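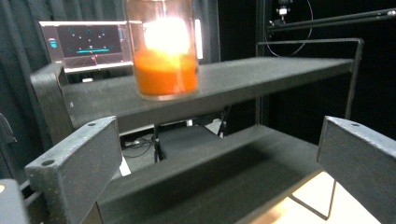

Unit 3: Combustion of Solid Fuels
Handout for the second lab section. Instructor: Yufang Mao

3.1 Fuel transport
Solid wax does not burn directly. Heat from the flame melts the wax near the wick, and capillary action draws the liquid upward. At the hot end of the wick the liquid vaporizes, and the vapor reacts with oxygen in the surrounding air.

3.2 Flame structure
The dark zone next to the wick is mostly unburned vapor. Above it, fine soot particles glow yellow. Most of the visible light comes from this region. The thin blue zone at the base is well supplied with air and contains little soot.

3.3 Burn rate
Burn rate is the mass lost divided by the elapsed time. Worked case: a candle loses 12 g in 3 h.
Rate = 12 / 3 = 4 g/h
At this rate, 84 g of wax lasts 21 h. The rate is assumed constant. In a deep container it may fall as the wax level drops and less fresh air reaches the flame.

3.4 Problems
1. Find the burn time for 1260 g of wax at 4 g/h.
2. Explain why a wick that is too long produces more soot.
3. Sketch the flame zones and label the hottest one.

Reading: Manalastas, course notes, section on diffusion flames. Problems are due at the start of lab.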